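The Seven on the Clinic Wall
How small towns keep a bus line alive when the big operators leave

12 December 2020

The first bus out of Kodescombe leaves at 5:50 in the morning, and on most days it carries nurses, warehouse staff and a few high school students with early practice. It runs down the valley to Powell, stops at the clinic and the feed store, and turns back. The trip is 38 miles one way. Two years ago it was going to be cut.

The company that ran it then had lost money on the valley for most of a decade. Its notice to riders was one page long and gave them until the end of February. After that date, anyone without a car would need a ride from somebody who had one.

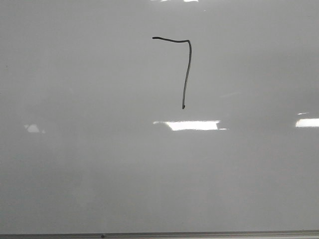

What saved the line was a change in who owned it. The two towns formed a nonprofit, bought a used bus, and signed up members at $93 a year. They hoped for a few hundred. By the end of the first summer they had 1,166, including a good many people who had never ridden the bus and said they didn't plan to.

Membership money pays for the fuel and part of the insurance. Fares cover less than a third of the cost, much as they did before. The rest comes from the county, which pays by the trip, and from a contract to carry lab samples from the clinic to the hospital in Powell. The samples ride in a locked cooler behind the driver. Riders say they stopped noticing it within a week.
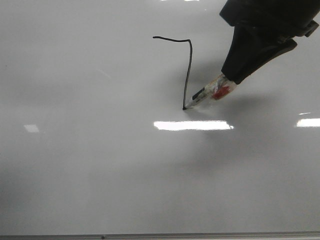

The hardest part has been drivers. A commercial license with a passenger endorsement takes time and money to get, and a person who has one can earn more hauling freight. The line has trained seven drivers so far and kept four. It now pays for the license up front and asks for 18 months of work in return.

Split shifts are the other trouble. The morning run ends before nine and the afternoon run starts at three, and few people want a job with a six-hour hole in the middle. Skovau, a town to the north with a similar line, solved this by having its drivers work middays in the school kitchens. Kodescombe has tried to copy the idea, so far without much luck. The school district there buys its lunches ready-made.
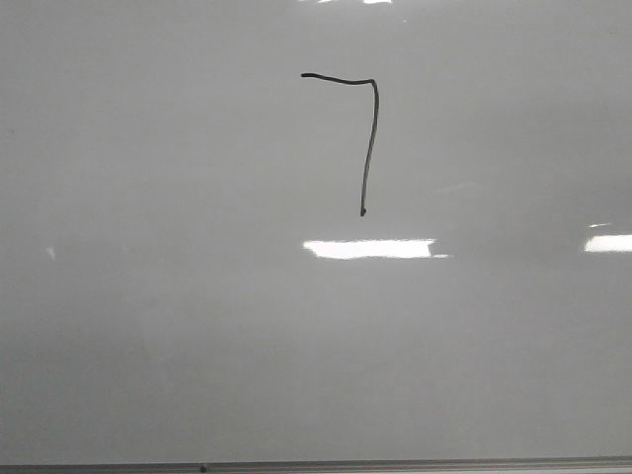 Route numbers caused more argument than anyone expected. The old company called the line the 273, a number left over from a statewide system that no longer exists, and older riders wanted to keep it. The new timetable calls it the 7. It is an easy number to put up by hand, one short stroke across and a long one down, and a black marker on a whiteboard is enough to do it. Some riders still ask for the 273, and the drivers answer to both.

Zarnov, across the ridge, has asked to join next. That would mean a second bus and a winter road with two steep grades, and the county hasn't said whether it would pay for the extra trips. Members will vote on it in the spring. In the meantime the timetable stays as it is, with four round trips on weekdays and two on Saturdays – the last one leaving Powell at 6:15.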